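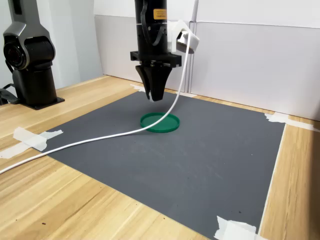 Gramance has opened a second recording station at its Morkcombe workshop, where operators guide a robot arm through everyday handling tasks so that a learning system can be trained on the results. The first task set at the new station deals with thin, round objects, a shape that two-finger grippers often handle badly. A green lid with a raised rim serves as the test piece, set on a dark grey mat taped to the tabletop, with the gripper starting from above. Further shapes will be added under the same project, which the company calls Ambrose.

Each recorded example, or episode, covers one attempt from the first movement of the arm to its return to the start position. The operator steers the arm throughout. Joint angles, finger opening and camera images are stored against a common clock, and every episode is then marked as complete, partial or failed. Failed attempts are kept in a separate group and used to test whether the trained system can tell a good grasp from a poor one.
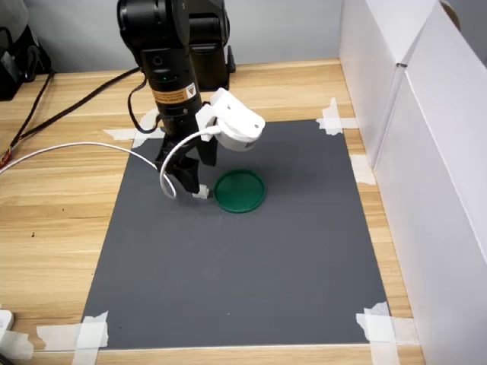 The gripper beside the green lid at the Morkcombe station. The white camera is fixed to the wrist by a bracket.

The Ambrose plan calls for 300 episodes per object. Operators work in blocks of 12 episodes, after which the lid is moved to a new position on the mat and the camera view is checked. A block is repeated in full if the check shows that the camera has shifted. Start positions are drawn from a printed list of 48, so that the system does not learn a single spot on the table.

Lighting and background are held constant during the first phase. Both will be varied in the second – first the lighting, then the mat – once the lid set has been reviewed.
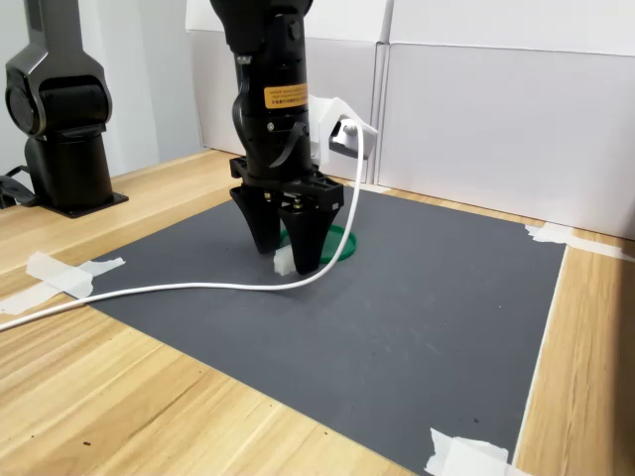 Gripper fingers spread above the lid, with the white cable running across the mat.

Episodes are reviewed in Vekano, the company's own playback and labelling tool. Reviewers step through the images alongside the joint data and can trim idle time at either end, but cannot change the recorded movement. Any episode with a gap of more than 200 milliseconds in the image stream is rejected automatically.

Gramance expects to complete the lid set in December. A technical note giving the file layout, the labelling rules and the list of start positions will be supplied to project partners with the data. Requests for the note should be sent to the Gramance press office in Morkcombe, quoting the project name.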